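The Bottle at the Back of the Door

I came to Laltdale to write about soup. My editor had promised me a lunch counter called Bandura, famous for a beet broth people drive 30 miles to eat, and I had a fresh notebook and an empty stomach. What I ended up with was four pages on ketchup, and I'm not sorry at all.

It started with Tatiana Gajdoš, who runs the counter and makes the broth. I asked her what was hardest to get right and she pointed her spoon at the tables. "The red stuff," she said. "If I change the soup, I get two comments. If I change the ketchup, I get phone calls." She switched brands once, in January, to save a little money, and switched back inside of two weeks. One regular had started bringing his own in a coat pocket!

That regular is Ľubomír Pešek, and of course I had to meet him. He puts ketchup on eggs (fine), on rice (okay), and on cold roast chicken straight out of the fridge, and he invited me over to see the fridge. The whole bottom shelf of the door is condiments. Five mustards, a horseradish with a lid that has to be opened with a butter knife, and at the very back a ketchup he won't let anyone finish, in case the store is closed. I told him he'd get along with my mother, who kept 19 takeout packets in the silverware drawer and called it being prepared.

We ate fries at his kitchen table and argued about temperature. Ľubomír is a fridge man. I grew up with the bottle living next to the salt and pepper, and cold ketchup on a hot fry still feels like a small insult to me. His neighbor Octavian Nistor wandered in halfway through, listened for a minute, and told us he keeps one in each place - one for burgers, one for eggs - and I had no comeback for that.

Octavian also makes his own, 500 milliliters at a time, and he brought over a jar. It was darker than I expected, heavy on the clove, and really good on a pork chop. On the fries it was all wrong. He knows it, too. He buys the regular kind for fries and he isn't embarrassed. 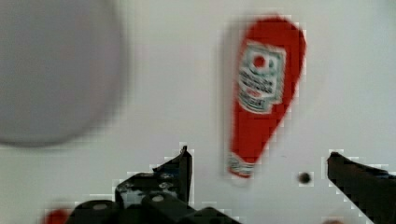 Bottles are where I get picky. I love a glass one on a diner table, but at home I want something I can squeeze with one hand while the other is busy holding a bun. I also like the old-fashioned look: tomato red all over, a white label with a thin greenish border, a round red emblem near the top so a kid who can't read yet knows exactly what she's grabbing. Tatiana feels the same way. She tried plain clear squeeze bottles at Bandura for a while and people kept asking her what was in them.

Before I left she fed me the beet broth, finally. It's sour and sweet and a little peppery, and she serves it with a fried potato cake on the side. I looked at the potato cake. I looked at the bottle on the table. Tatiana was already sliding it over.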